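What a Picking Cell Costs After the Arm Is Paid For

Quotes for mixed-goods picking tend to stop at the arm. Soft items, such as a polka-dot cloth being lifted off balls and other toys in a wire basket, push the spending elsewhere.

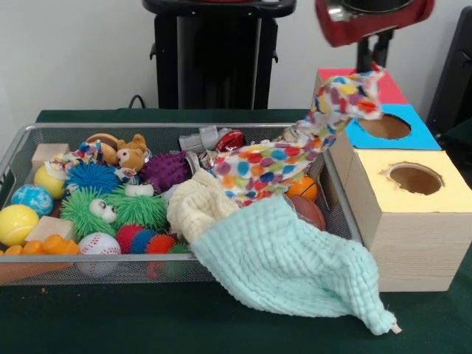
Budget the Fingers First

Henryk Tokarz, who plans equipment at Nitden, sets aside 114 hours for grip trials and 58 for spare-part changes — both before any purchase order. Cloth gets its own line in the plan.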